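Chapter 5
Deciding Where to Reach

By now you have a planner that can carry an arm from one pose to another without bumping into anything, and if you worked through the Broncombe exercises you probably feel pretty good about it (you should!). What we haven't done is ask who picks the poses. In this chapter we hand that job to software, using the simulated rooms that come with Karnomus. 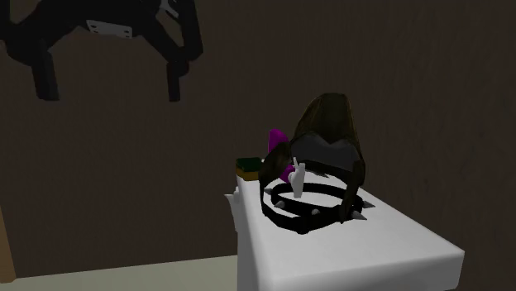 A cluttered surface is a friendly place to begin, and a humbling one. Things lean on each other and hide each other, and a spiked collar doesn't offer the same easy grip as a closed book. Our grasp scorer will look at 688 candidate poses, throw most of them out, and pass the best 8 along to the planner, which may well turn those down too.

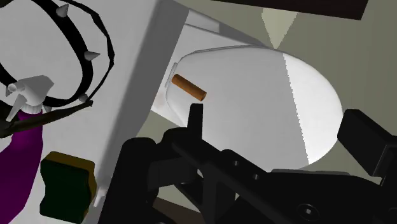
Why not just send the planner the one pose with the highest score?

The scorer only knows about the object and the fingers. It has no idea whether the rest of the arm can get there, so we keep a few spares and let the planner choose among them.

We'll build the scorer first, slowly, and leave the spares for Section 5.2.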